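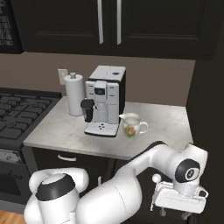
Light gray marble pattern over dark cabinets.

The February pantry month, and how it went
2018-03-08

Hello again, and welcome to everybody who signed up after the soup issue! There are 2,000 of you on the Trosis list now, which makes me a little nervous every time I press send, so please be kind about my typos.

A few of you wrote to ask how the pantry month ended up. If you missed it, I decided to get through February buying only fresh stuff (milk, eggs, greens, onions, a bit of fruit) and cooking everything else out of what was already in the cupboards and the freezer. I've wanted to do it for years. I buy dried beans the way other people buy shoes, and by January I couldn't close the door on the left side.

The first week was easy and I got smug. I had red lentils, three kinds of rice, and a whole shelf of canned tomatoes, and I made a big pot of dal that fed us until Thursday. Then chili, then fried rice with the frozen peas. I remember telling my sister on the phone that I could keep this up until summer.

The second week was when I got down to the odd things. A jar of green olives I don't like. Buckwheat. Half a bag of barley with no label on it that I thought was farro, and cooked as farro, and served as farro, and it was fine, so I guess the lesson there is that barley is very forgiving. The olives I chopped up small with garlic and a lot of parsley and tossed through spaghetti, and I'd eat that again tomorrow, even though I still wouldn't eat one of those olives by itself.

The big white beans from Hostunier (the little dry goods place in Stallham, next to the shoe repair) deserve their own paragraph. I'd been saving them for company and they'd been in there so long that I was afraid they'd never soften. They needed an overnight soak and then a long, slow afternoon, much longer than I'd normally give them, with a bay leaf and the end of a piece of parmesan. I salted them early, which my mother always said would make them tough, and they came out like butter. We had them on toast, then in soup, and then I mashed what was left with lemon for lunches. Next time I go in I'm getting two bags and I'm not saving either of them for anybody.

I did cheat. I want to own up to it before somebody who saw me in line writes in! Onyshchenko had the dark rye out one Saturday, still warm, and I walked past the window and then walked back. I bought two loaves. One went in the freezer, so I'm counting that as pantry.

The thing that helped most was dull. I took everything out on the first evening and wrote it all down on the back of a calendar page, and stuck that inside the cupboard door, and crossed things off as they went. I didn't plan meals. I just read the list at breakfast and picked whatever I felt like or whatever needed soaking. Before this I was keeping the list in my head, and my head was under the impression that we were out of cumin, so we had four jars of cumin.

What I'd skip next time: baking with the old flour. The whole wheat at the back smelled a bit like crayons and I used it in muffins anyway, with extra cinnamon, and the whole batch went in the bin. Whole wheat goes off a lot faster than white. I keep mine in the freezer now in a zip bag.

Since so many people asked, the olive spaghetti goes like this, for two hungry people. Cook 200 grams of spaghetti in well salted water. While that's going, warm a good glug of olive oil in your widest pan with a couple of sliced garlic cloves and a pinch of chili flakes, and don't let the garlic brown. Throw in a big handful of chopped green olives and a spoonful of capers if you have them. Drag the pasta straight in with some of its water still clinging to it, toss it hard until it looks glossy, then parsley, lemon zest and black pepper. Breadcrumbs fried in butter on top are very nice and use up the ends of a loaf.

I haven't finished the buckwheat. I've made pancakes, I've made it like porridge, I've put it in a salad with beets, and the bag looks exactly as full as it did before. If you have a buckwheat recipe that your family asks for by name, hit reply and send it to me. I'll cook my way through as many as I can and put the ones we liked in the next issue, along with the rhubarb things I promised last spring and then forgot.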